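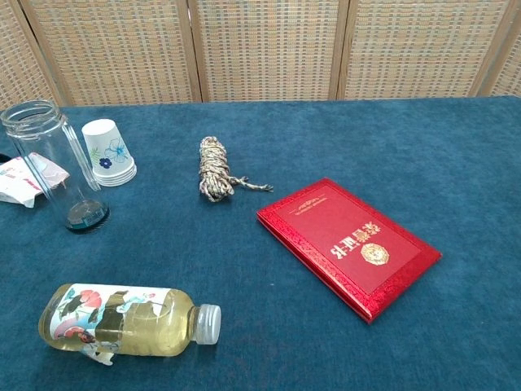

Ulises Daza told me at the start of the project that tea at home is mostly a matter of habit, and that people would not be able to say how long they leave it to brew. He was right about most of them. This report looks at how households in Stindonby make loose leaf tea, and whether brewing time or water temperature makes more difference to the taste.

Background

Stindonby has two shops that sell loose tea. Plila is the older one and sells mainly black tea by weight. Troncoso opened later and has green and herbal teas as well. I chose one black tea from Plila and one green tea from Troncoso, both from the middle of the price list, as the dearer ones would have used up my budget in the first week.

Method

The survey came first. I left forms on the counter in both shops during December and collected them when term started again. I got back almost 70. Some had only the first page filled in, and I kept those for the questions they did answer.

The tasting was done at home with 9 people, mostly relatives and neighbours. Each tea was brewed for 2 minutes and for 4 minutes, first with water just off the boil and then with water left to stand in the jug. The cups were marked underneath with a letter. Tasters wrote down how bitter each cup was and whether they would finish it.

I used tap water all the way through. The water in Stindonby is hard, and a film formed on the black tea when it stood. I did not try filtered water, which I would do if I had the time again.

Results

Most people in the survey said they judged their tea by colour. Very few used a timer. Several wrote that they took the leaves out "when I remember".

In the tasting, the longer brew made the black tea stronger, but most tasters still liked it. With the green tea, temperature mattered more. Nearly everyone found the hot, long brew too bitter to finish, while the cooler one was liked even at the longer time.

Problems

The standing water was not at the same temperature each time, as the kitchen was colder on the second evening. My thermometer, a Golberg, was slow to settle, and I wrote down some readings too early. Those are marked in the table in the appendix.

Two tasters also took milk in the black tea before I could stop them. Their scores for it are left out.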